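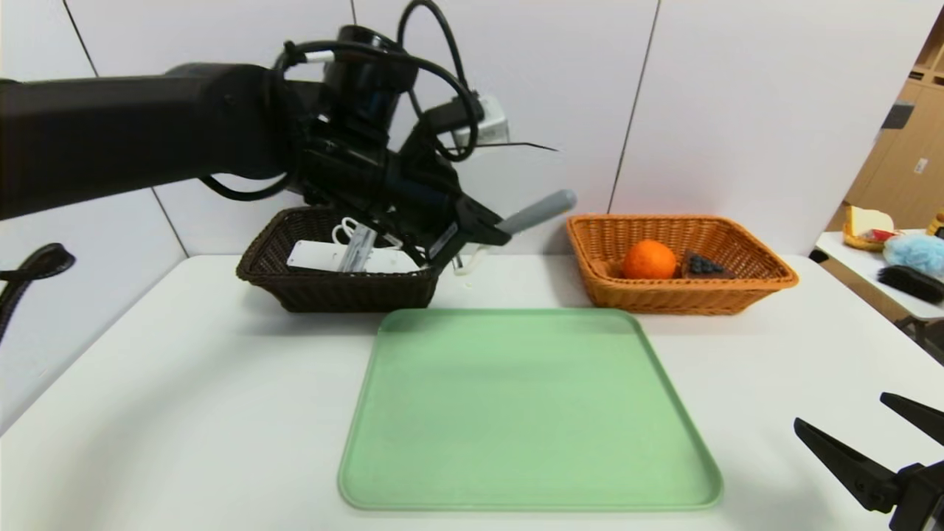 Stanent shared workshop, two-arm build
Minutes of the meeting, 2025-08-05

1. Minutes of the last meeting were read and accepted with one correction: the cable order was for 12 m.

2. Spending. The build has used $1,593 so far, with $332 left until October. The second-hand power supply from Narateck is paid for. No further purchases without asking on the list first.

3. Table setup. Agreed to keep the two baskets at the back of the table and the green tray in front of them. The sorting routine stays on everyday things — the power strip, the orange and so on — until both arms can run the full list unattended.

4. Cables. There was a long talk about the loops over the arms. One view was to sleeve everything now, the other to wait until the mounts are final. Agreed to wait, and to check the ties before each session.

5. Software. The Ultis branch is now the one in use. The old scripts will be kept in a separate folder and not edited. Gripper closing speed to be lowered for soft items.

6. Peeler. It stays on the item list, blade guard or no guard, but hands off the table while the arms are powered.

7. Next meeting: same place. Bring the spare fuses.

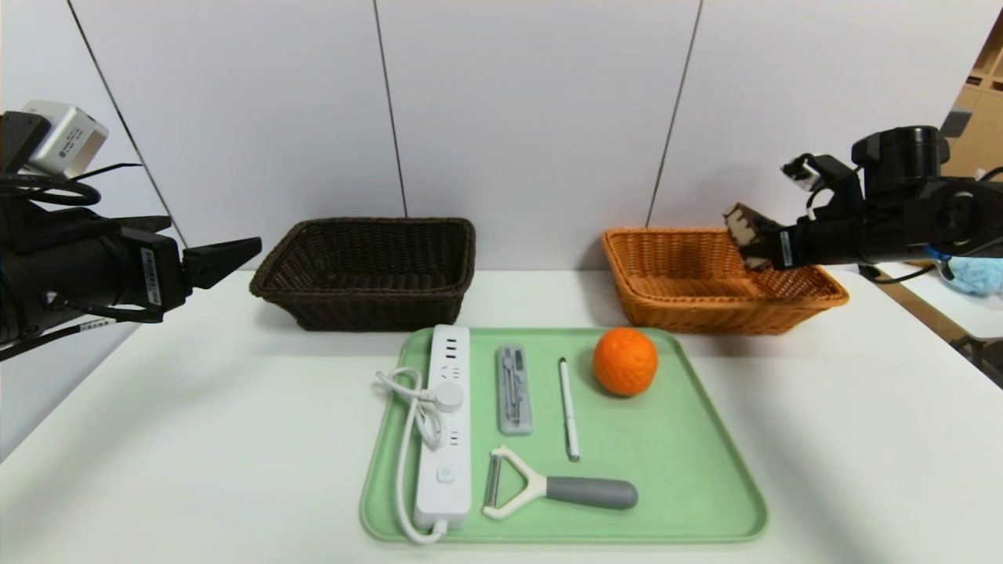
Comments (3)

Kazlauskienė: Could item 4 be looked at again? Waiting for the final mounts is what we said in spring, and I would sooner sleeve one arm now and see how it goes.

Guest: Agree on sleeving one. I have a few meters left over that you can have.

Kazlauskienė: Thanks, please leave it on the shelf by the door.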